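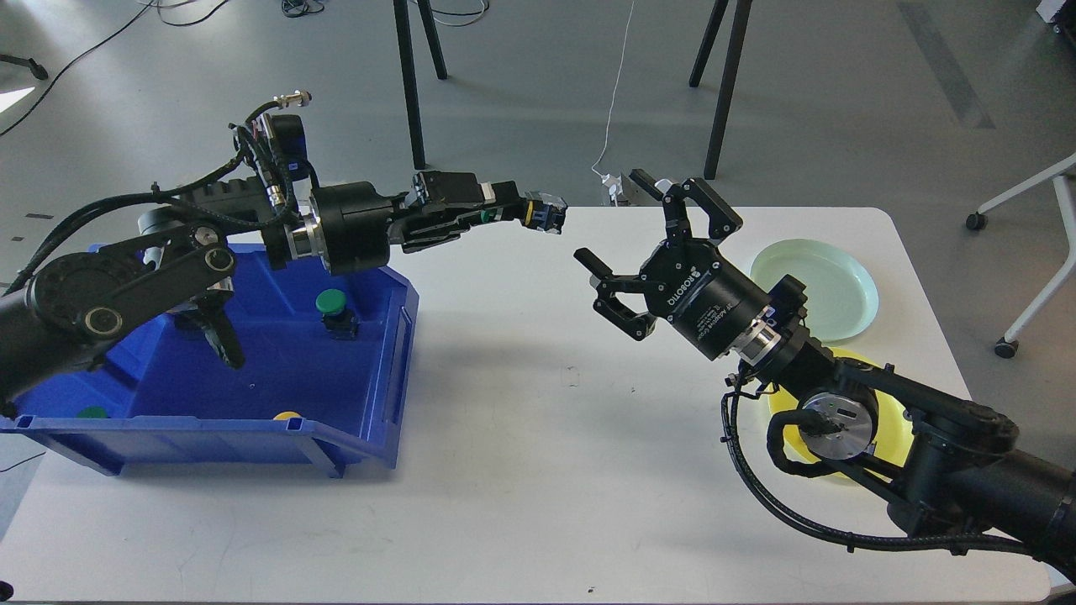

Aidan Geraghty
Press and Trade Enquiries, Livora

LIVORA STARTS SELLING PUSH BUTTONS BY COLOUR, TO THE RELIEF OF PEOPLE WHO BUY GREEN ONES

Hayes, June — Livora, the switch and spares supplier, will from this month sell its mushroom-head push buttons sorted by colour. Customers who have spent years receiving them in whatever order they came to hand will need a short period of adjustment.

The new service is called Jallovell Sorted. It covers all buttons in the Jallovell range, in green and yellow, and it replaces the mixed bag, which has been in the Livora catalogue for 17 years and in the complaints folder for nearly as long. The mixed bag was cheap and quick to pack, and it was fair in the sense that everyone was equally likely to get the wrong thing. A maintenance department wanting six greens would order a bag, keep the greens and put the yellows in a drawer. Livora has been shown some of these drawers.

"One customer in Tarnine had 58 yellow buttons and no yellow job to put them on," said Liam Dolan, who runs sales. "He rang to ask if we'd take them back. I said we'd have to think about it. We thought about it for two years, and this is what we thought."

Sorting is done at the Hayes unit, on a plain white table. Returned and loose stock goes into an open-fronted blue bin, comes out one button at a time and is put on a plate of the matching colour. Once a plate is full it goes to Marek Procházka on the test bench, where each button is pressed, released and checked for a clean return before being boxed. Buttons that stick go in a separate tray and are not sold to anyone, in any colour.

The plates were the cause of the longest meeting in the company's recent history. The first proposal was for labelled cartons, and a quantity of labels was printed. They fell off. The second was for a chart on the wall, which was accurate and hung behind the door. Coloured plates were suggested by Rónán Phelan, who had been at Livora for a fortnight and did not yet know that suggestions were normally made in writing.
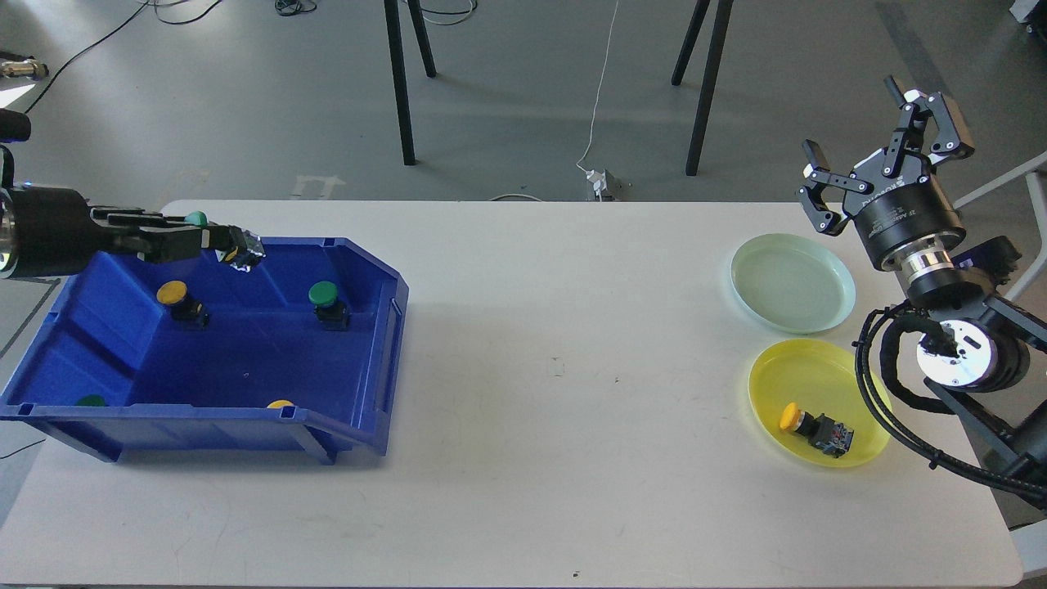 Jallovell buttons are supplied complete, with cap, body and terminals, and can be ordered singly or in boxes of 200. The sorting rule applies to the whole button and goes by the cap, as the bodies are black and give nothing away. A yellow button lying on its side on the yellow plate is considered sorted; staff are not asked to stand it up. The green plate may sit empty beside it for as long as it takes a green to come out of the bin, and the two may overlap a little on the table without anyone having to write a report. Buttons tucked up against the front lip of the bin, where only the top of the cap shows, are to be taken out like any others. This last point was added to the instructions after the first trial, in which they were not.

The trial ran through 3000 buttons. Peadar Duggan, who looks after stores, was against the idea at the start and would like it recorded that he still prefers the bag.

"You knew where you were with the bag," said Mr Duggan. "You didn't know what was in it, but you knew it was a bag."

He has since asked for a third plate to keep his sandwiches off the table. The request has been turned down.

Prices for Jallovell Sorted are the same per button as for the old mixed bag. Existing orders for mixed bags will be honoured, and customers waiting on one may switch to sorted stock by telephone before their order is packed. Anyone who would like to go on receiving an unpredictable number of each colour can write "as before" on the order form, and Livora will do its best to be careless.

Customers with surplus buttons from earlier bags may send them back for exchange against the colour they wanted in the first place. Buttons must be unused and have their terminals in place. Please do not sort them before sending. Several people have offered, and it was kindly meant, but they will be tipped into the blue bin on arrival all the same.

Ends

Notes to editors

Livora supplies switches, buttons and panel spares to workshops and small factories from its unit in Hayes.

Jallovell Sorted is open to trade and private customers. Red buttons are not part of the range at present. Mr Dolan is aware of the demand.

Interviews can be arranged through Aidan Geraghty at the Hayes office, mornings only. Mr Duggan is available in the afternoons but should not be asked about the labels.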